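February, 9:40 pm
From: Yolanda Peñalver
To: the Motaung list

Odair Seixas wrote:

> Does anybody on here still keep a starter going through the winter? Mine
> has gone flat and smells like nail polish remover. I feed it once a day
> with white flour and the kitchen drops to some 60 degrees at night. I've
> baked three bricks in a row and my wife is asking about store bread.

Odair, don't throw it out! Nail polish smell just means it's hungry. Mine does it every winter, and I've had the same jar for 19 years (it came from my aunt in Endik, who kept it in a pickle jar with a saucer on top and never measured a thing in her life).

First thing I'd do is feed it more at a time. Keep 25 grams of the old stuff, then add 50 of flour and 50 of water, and do that morning and night for a few days. If you've got any rye, swap a spoonful in for some of the white. I was a snob about rye for years and then I ran out of everything else one week, and the jar climbed right up to the lid. So now there's always a bag of it in the pantry.

Second, find it a warmer spot. The oven with only the light on works for me, but put a note on the knob. I cooked one once, preheating for a frozen pizza, and had to start over from the dried flakes I keep in an envelope. The top of the fridge used to be good too, but our new fridge doesn't give off any heat up there. 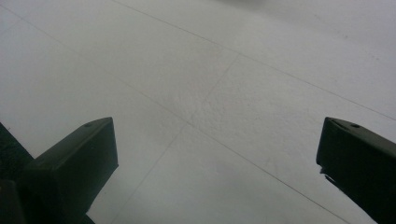

Anyway, once it's doubling between feedings, give it another day or two before you bake. I know you want to get going, but I think that's where your bricks are coming from. And let the dough go longer than the recipe says. Those books were all written by people with warm kitchens! In July my dough is ready by lunch, and this time of year I mix it after supper and shape it when I get up.

You didn't say what flour you're using. I buy the Gretuvby bread flour in the big sack and split it with my sister. The Plellik one is fine too but it drinks less water, so hold a bit back or you'll be scraping it off the counter.

If none of that helps, I can mail you some flakes. They take a few days to wake up but they've never failed on me yet. Send me your address off list.

Oh, and does anyone have the onion rye recipe that went around before the holidays? I saved it and now I can't find it anywhere.

Yolanda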